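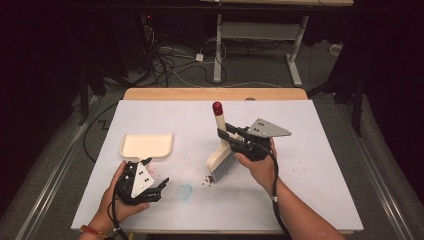 A cream-colored dustpan and a few reddish-pink specks on a white board.

Tippy tap

Search articles Go

Last updated: 25/03/2022
Reading time: 3 min

A tippy tap is a homemade handwashing station, usually a plastic jug hung from a stick and tipped with the foot so that a thin stream of water runs out. It's used at homes, schools and clinics where there is no piped water, most often right next to a latrine. I've been building them (and rebuilding them, and re-rebuilding them) for a good while now, so this entry leans a bit on my own muddy experience, mostly from the school program at Ilero.

How it works

The usual version has two forked posts in the ground with a crossbar resting between them. The jug hangs from the crossbar, a string runs from its cap or neck down to a second stick lying near the ground, and when you step on that stick the jug leans forward and pours. Take your foot off and it swings back. Your hands only ever touch the water and the soap! I still think that's lovely.

The water comes out through a small hole in the jug, made with a hot nail just below the cap. Too big a hole and you're back to wasting water. We also put a tiny hole near the top of the back so air can get in, otherwise the flow glugs and sulks. The soap hangs on its own cord from the crossbar, either drilled through the middle or tucked inside an old stocking or a bit of netting.

Underneath goes a shallow pit filled with gravel. Please don't skip the gravel. At Badley they skipped the gravel, and within a rainy season the place where children were supposed to get clean was a mud bath with mosquitoes.

Variants

Raed Tannous likes to hang the jug from a single bent branch, which saves wood but wobbles. Metal frames last much longer and can be carried inside at night, which matters in places where jugs wander off. There's also the long school version, with a row of jugs on one bar and a separate pedal for each, and the bottle version for a small household, where you loosen the cap of a soda bottle by hand. Strictly speaking that last one has no pedal and some people won't call it a tippy tap. I do.

Katalin Medve drew up a frame she calls the Hájek, with a lower crossbar for small kids and a wide pedal that a cane or crutch can press. I'm fond of it, although it takes more timber, and the first one we made was so heavy it took 3 of us to shift it.

Water and soap

A jug of water goes a lot further this way than pouring from a cup, because the flow is so thin. Everybody asks how much further, and my annoying answer is that it depends on your hole. Small children also step on the pedal for fun, and I don't know a design that fixes this.

The water doesn't have to be fit for drinking. Clear water from a stream or a rain barrel is fine for washing hands as long as you use soap, but people will drink from anything that pours, so at Ilero we keep the drinking water somewhere else and paint the wash jugs blue.

Soap is the part that goes missing. It dissolves in the rain, goats lick it, somebody takes it home to do laundry. Soapy water is the cheap answer: stir about 30 grams of powdered detergent into a bottle of water and hang that up with its own pinhole. Anas Hakim swears by it, and I've come around to his side (he has been very gracious about this).

Upkeep and criticism

The big complaint about tippy taps is that they fall apart, and it's a fair one. String frays, sunlight makes the plastic brittle, termites eat the posts. I went back to Ondholm in May to look at taps we had put up the year before, and a lot of the jugs were bone dry with the strings gone. The ones that still worked were nearly all at houses where the family had built the thing themselves.

Veronika Bozsik argues that programs count taps when they should be looking at hands, and that a school with 200 pupils needs a proper tank with faucets. She's right about the tank. Edit Csonka's view, and mine, is that a jug on a stick is a perfectly good thing to have while you wait for one, especially if somebody is on a rota to fill it each morning.

Spare string should be kept at the school, tied in lengths of 2 meters, with a nail for clearing the hole. Old posts can be swapped one at a time without taking the jug down.

See also: Handwashing with ash; Pit latrine; Rainwater tank; Soapy water bottle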